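Brarwood Robotics Club: Bench Guide
Section 4. Key-hanging task (two-arm station)

4.1 Scope

This section covers set-up and running of the key-hanging task on the Strömberg two-arm station. Complete the homing procedure in Section 3 first. Two students are required: one operator and one spotter. The spotter holds the stop button for the whole run.

4.2 Preparing the station

1. Unfold the table and check that both leg braces are locked.
2. Position the table so that its near edge is within reach of both grippers. Arms stay below tabletop height until step 5.
3. Place the keys near the middle of the tabletop, key ring spread flat and clear of the fobs and key heads.
4. Route each gripper cable down the outer side of its arm. Leave enough slack for full wrist rotation.
5. Open both grippers and raise them to the ready position at the near edge of the table.

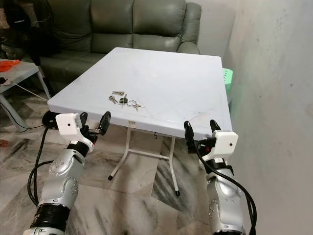 Figure 4-1. Ready position. Grippers open, keys on the tabletop.

Note: Do not tape the keys down. Start positions are meant to vary between runs.

4.3 Approaching the hook panel

The hooks are adhesive and are fixed to the grey panel in a diagonal row. Allow new hooks to cure overnight before loading them. Maximum load for this task is 200 grams per hook, including the ring.

1. Grip the key by its black fob. A grip on the metal blade lets the ring swing and will usually fail at step 3.
2. Move the arm clear of the table before rotating the wrist.
3. Bring the ring up under the selected hook and stop.

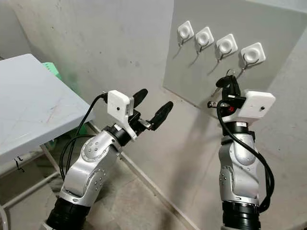
4. Confirm with the spotter that the open end of the hook and the ring are lined up. Correct in small increments only.
5. Raise the gripper until the ring passes the tip of the hook, then lower it until the wire takes the ring.

Caution: Do not push toward the wall. The panel will flex and the hook bases can shear off. If contact is made with a base, stop, back away and log the hook number.

4.4 Checking the hang

Hold the fob closed in the gripper while the spotter checks the ring. The other arm must be open, empty and well away from the panel during this check.

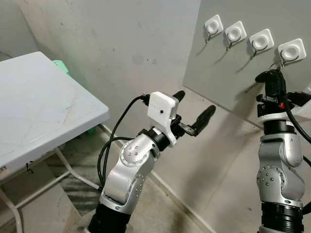
Figure 4-2. Ring on the rightmost hook, fob still gripped. Second gripper open and clear.

1. When the spotter calls "on", open the fingers slowly.
2. Withdraw straight back. Do not rotate the wrist until the fingers are clear of the key.
3. Record the run in the Sadik log sheet.

4.5 Using the wrist view

The head view does not show ring contact well. Switch to the wrist view for the last part of the approach. If the ring appears edge-on, as a narrow oval, judge its height against the hook tip and ignore the shadows on the panel.

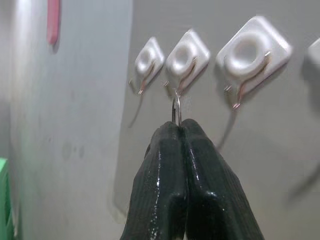
Figure 4-3. Wrist view. Ring held at the fingertips and looped over a hook.

Report damaged hooks or finger pads to Jean Shearer or Gun-woo Myung before the next session.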